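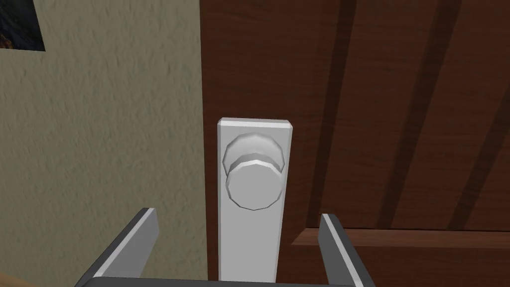
Pre-opening walk-through: the Dakamine group show, with my comments

By Waltraud Eichhorn
Jul 15, 2018
31 shares | 4 comments

So many of you asked for the list I use before an opening that I'm just pasting in the one from the Dakamine show at Varnbridge, scribbles and all. It's the ordinary gallery safety sheet with my notes after each line. Nghĩa Tiêu did the walk with me and held the flashlight, and I owe him a coffee.

ENTRANCE AND FRONT ROOM

Front walkway clear, no crates — OK
Two empty crates were still by the coat rack when we came in. Moved to the loading bay.

Occupancy sign posted — OK
We're allowed 129 people in the front room. At the April opening I stopped counting well past the point where I felt good about it, so this time there's a clicker at the desk and somebody whose only job is the clicker.

Floor free of trip hazards — FIX
The cable for the Hartono video piece ran straight across the way in to room two. Taped it, hated how it looked, and we rerouted it behind the bench. Much better!

Wall labels secure — OK
Not really a safety item, I know, but I check them while I'm there.
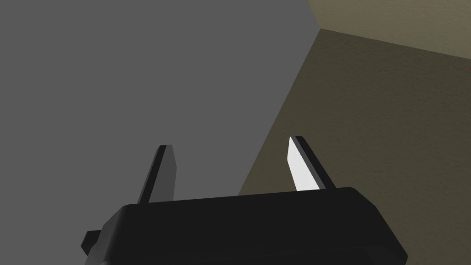
Reading time: 4 minutes

HANGING WORKS

Two-point hanging on anything over the weight limit — OK
I tug everything. Gently, with clean gloves, from the bottom corners. The big Brasberg canvas is on a French cleat and didn't budge.

Security screws on small works — FIX
Three were missing in the back row. The hardware drawer was down to one screw (of course it was), so Nghĩa ran out for a box. Done by lunch.

Glass checked for chips — OK
One tiny nick on the lower left of the blue lithograph, already in the condition report from when it arrived. I initialed it again anyway.

DOORS AND EXITS

Exit doors open from inside without a key — OK
Try every one yourself, please. I once took someone's word for it and I still think about that evening.
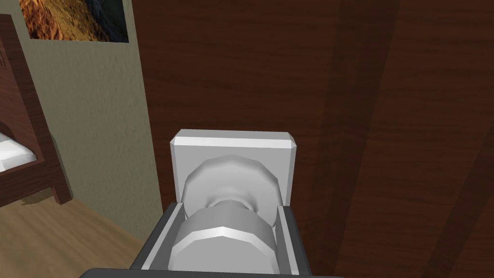
Door knob, close up.

Exit signs lit — OK
All lit, but the one in the side hall is a bit dim. I've put in a request for a new bulb.

Knobs and latches tight — OK
My test is a full turn both ways and then a little wiggle. If the wiggle makes a noise I write it down.

Storage room locked during public hours — OK
Key goes on the hook in the office, and it does NOT go in my jacket pocket. That note is for me.

SCULPTURE AND PLINTHS

Plinths level and weighted — FIX
The tall one in room two rocked if you breathed near it. Sandbag inside, shim under the back corner, tested again. Solid now, and the artist slept better too, I hear.

Viewing distance marked — OK
We used a thin gray line on the floor. People step over it, but at least they look guilty.

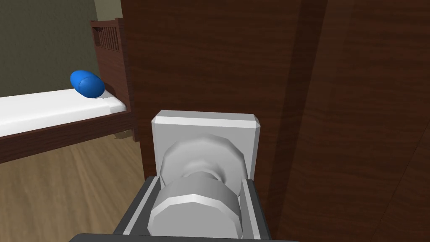
1195 words in the full guide

LIGHTS AND POWER

Track heads locked — OK
Nearly 31 heads by my tally, and I touched each one from the ladder while Nghĩa held the bottom.

No power strips plugged into power strips — FIX
You know who you are. Separate outlet now.

Ladder put away before doors — OK
It goes back in the closet, on its hook, with the strap on.

Sign-off: all fixes closed before the doors opened, except the exit sign bulb, still on order. I'll update this page when it's in.

4 comments

Recent posts
- Packing works on paper without tears
- What I saw at the Brasberg print fair
- Hartono: notes from a studio visit
- Writing a condition report you can read later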